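# Chapter 8. Reading a Demonstration

Visitors to the September open day at the Dendbridge laboratory spend most of their time in front of a kitchen. It exists only in simulation, and the arm that works in it is driven by the same control software as the laboratory's physical arms.

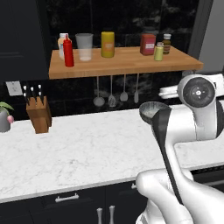

## 8.1 The task and its setting

The task shown in the figure involves a long-handled ladle held in the gripper above a marble countertop. Other utensils hang in a row under a wooden shelf, and the shelf itself carries bottles, a measuring cup, a box and other small containers. A knife block stands on the counter to the left.

A ladle is a useful test object. Its mass is unevenly distributed, its handle is narrow, and its bowl extends well beyond the point of grasp. A small rotation error at the fingers becomes a large position error at the bowl. The planner must therefore treat the arm and the ladle as one body when it checks for collisions - a check made on the arm alone would allow the bowl to pass through the shelf.

## 8.2 What the visitor is told

The Dendbridge demonstration was prepared by Sabina Haque and Gergely Juhász, who also wrote the talk given beside the screen. The talk states three things before any motion begins:

- the starting position of each movable object
- the condition under which a run counts as a success
- the number of runs already completed with the same settings

For the ladle task, the third item was 800 runs. Of these, 200 were made with the lighting and camera position changed. The visitor then watches 4 further runs, chosen by a random seed that a member of the audience supplies.

The order matters. A success condition announced after the motion can be fitted to whatever took place. Section 8.4 gives a case from the Tretwood demonstration in which this happened without any intent to mislead.

## 8.3 Terms used in this chapter

**Run.** One attempt at a task, from reset to stop.

**Reset.** The return of all objects to their starting positions. In simulation a reset is exact. On a physical bench it is done by hand or by a second program, and its error must be reported.

**Intervention.** Any command from a person during a run. The Onum protocol counts a run with an intervention as a failure; the Jakab protocol lists it separately. Results under the two protocols cannot be compared directly.

**Held-object model.** The shape and mass assigned to whatever is in the gripper. Exercises 1 and 2 ask the reader to derive the effect of a wrong mass value on the wrist joint.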